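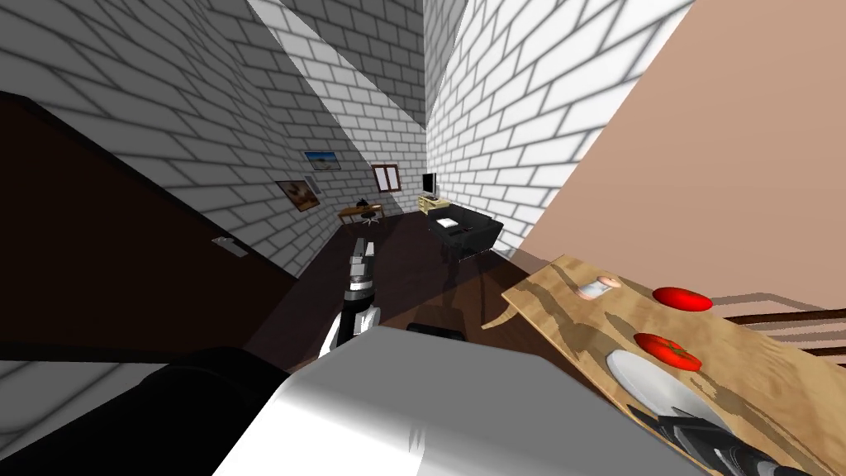 A wooden tray with two tomatoes, a small cup and a plate in a narrow, white brick room.

The canton's health department says doctors and nurses who are threatened over their work will get "rapid protection" under a plan presented in Tuller this March. How rapid, and who will provide it, was left mostly unsaid.

Under the plan, family practices can report abusive letters, calls and online messages to a single contact office run by Reltus, a private security contractor. The office will be staffed until 5 p.m. Messages left after that will be read the next working day.

Department spokeswoman Ottilie Zaugg called the plan "a clear signal that we stand behind our medical staff." Asked whether Reltus could order a patrol car to a doctor's home, she said that remained a matter for the police. Asked whether the police had been given extra officers for the job, she said talks were going on.

Those talks were also going on last year, when the department promised a similar service after a vaccination clinic in Brola closed its doors over threats to its staff. That service never opened. The clinic has not reopened either.

Bahman Moradi, a family doctor who worked at the Brola clinic, said he had read the new plan twice and found little in it he could use. He reported four threatening emails during his time there. Two were passed to prosecutors, and both cases were dropped when the senders could not be identified.

"They told me to change my phone number and keep a low profile," Moradi said. "I have 800 patients. How am I supposed to keep a low profile?"

The department would not say what the contract with Reltus costs. It also could not say how many reports it expects, or what would count as success when the plan comes up for review.

A doctors' group in the Rüegg district has asked for a named police officer for each practice that reports a threat. Zaugg said the request had been "noted with interest." No date has been set for a reply.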